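I have had the Prornero laundry kit on rental since May, and I've been asked often enough whether it's worth the money that I'm writing it down once.

The kit is a software pack plus a set of soft fingertips, sold by Tesico for two-armed home robots. Rental is 380 a month, or 300 if you sign up for a year. Jasmina Mujić handled my order and had the fingertips here in 7 days.

Setup took me an evening. You name each room, tell it where the basket goes, and do three practice runs per room. The manual is thin on this part — I ended up calling support twice.

Small cloths and towels are what it does best. Fitted sheets I still do myself. It is slow, and I run it in the morning when I'm out of the bedroom anyway. Picking up a cloth from the bed and dropping it in the basket is the job I use most.
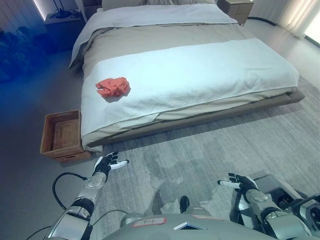
Can you buy the fingertips without the software?

Tesico sells them only as part of the kit, though replacements can be ordered separately once you have an account. I'm keeping the monthly plan for now.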